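Changing a bin bag with the Urnonell hand gripper: tips after 13 days

I bought the Urnonell gripper for the small jobs in our office, and the bin was the one I wanted to try most. The tool costs 446 at the Tidton shop and it comes with two pairs of fingertips. I use the narrow pair for bags.

Shake the bag open before you start. Then gather a little of the plastic and close the jaws on it slowly. If you take only one thin layer, it slips or it tears. Keep your other hand free for the rim. 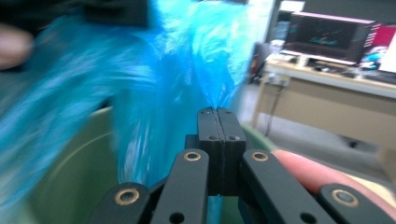

Blue bag in the closed fingertips, at the green bin.

Pull down in short moves and turn the bin a little after each one. My colleague Mamta Katiyar pulls everything in one time, and she is faster than me, but her bags have more holes.

Wipe the fingertips with a damp cloth when you finish. Dust makes them slide on thin plastic.

What I like less: the handle is tiring after seven bags, and the manual has only two pages in very small letters. For one bin I would still use my hands. For the whole floor I take the gripper.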